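Werkstattbuch, Eintrag 30.03.2021

Vorführung für die Besucher von Feston und Venard, kleiner Raum hinten. Angemeldet waren 16 Leute, wegen der Abstandsregeln in vier Gruppen zu je vier. Jede Gruppe bekam dieselbe Abfolge: kurze Einführung am Arm, eine Aufgabe von Hand teleoperiert, dieselbe Aufgabe autonom, dann Fragen.

Aufgebaut wurde am Vormittag. Der Arm ist der gedruckte mit den weißen Teilen, Stand Dezember, nur der Oberarm ist neu gedruckt. Der alte hatte einen Riss an der Verschraubung, der bei langsamer Fahrt nicht auffiel, beim Abbremsen aber schon. Der neue hat mehr Füllung und ist 3 mm dicker an der Stelle. Nullpunkte neu eingelernt, Offset Schulter in der Konfiguration nachgetragen. Bitte die alte Datei nicht mehr verwenden, sie liegt noch im Ordner Rorkholm.

Aufgabe war Becher greifen, anheben, an anderer Stelle abstellen. Wir hatten zuerst den Pappbecher vorgesehen, der wird vom Greifer aber eingedrückt. Mit dem Edelstahlbecher ging es besser, er ist allerdings schwerer und muss am Rand gefasst werden. Am Henkel hat die Policy bei den Proben fast jedes Mal danebengegriffen. Die Trainingsdaten dafür sind dünn: 200 Episoden, davon die meisten mit Henkel nach rechts. 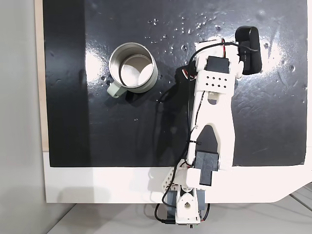
Die erste Gruppe lief ohne Abbruch durch. In der zweiten blieb der Arm einmal über dem Becher stehen, Schulterservo in Überlast. Strom aus, Arm von Hand zurück, neu gestartet, danach in Ordnung. Die Temperatur habe ich erst hinterher ausgelesen, das hilft also nicht weiter. Beim nächsten Mal das Log von Anfang an mitschreiben.

In der dritten Gruppe wollte jemand von Venard selbst teleoperieren. Haben wir gemacht, mit halber Geschwindigkeit. Klappte nach kurzer Eingewöhnung gut, der Becher fiel einmal um, nichts beschädigt. Vierte Gruppe wieder ohne Störung, dafür viel Diskussion und am Ende eine Viertelstunde überzogen.

Fragen, die mehrfach kamen:
Was kostet der Aufbau? Stückliste zeigt 1527 Euro inklusive Netzteil, Kamera und Druckmaterial, ohne Rechner.
Wie genau ist die Wiederholung? Dazu haben wir keine brauchbare Messung. Sollten wir nachholen, bevor die Frage wieder kommt.
Kommt er mit spiegelnden Flächen zurecht? Mäßig. Die schwarze Platte glänzt unter der Deckenlampe stark, und der Becher spiegelt zusätzlich. Mit Licht nur von der Seite waren die Proben stabiler.
Gibt es die Druckdateien? Ja, nach Freigabe. Feston möchte sie mit den geänderten Maßen für den Oberarm.

Zur Hardware: Kabel vom Greifer mit Kabelbinder am Oberarm fixiert. Hält, ist aber beim Ausbau des Servos im Weg. Ein gedruckter Clip wäre besser, Hoàng (die Projektvariante, nicht die alte Halterung) hat dafür schon eine passende Form. Schrauben an der Basis nach der letzten Gruppe nachgezogen, zwei waren locker.

Offen:
Oberarm unter Last prüfen, Schulter dabei auf Temperatur beobachten
Neue Episoden mit Henkel nach links aufnehmen
Matte Platte besorgen und mit der schwarzen vergleichen
Stückliste an Venard schicken, Druckdateien an Feston nach Freigabe
Ersatzservo bestellen, im Schrank liegt keiner mehr

Abbau am selben Abend, Netzteil und Controller sind wieder im Regal.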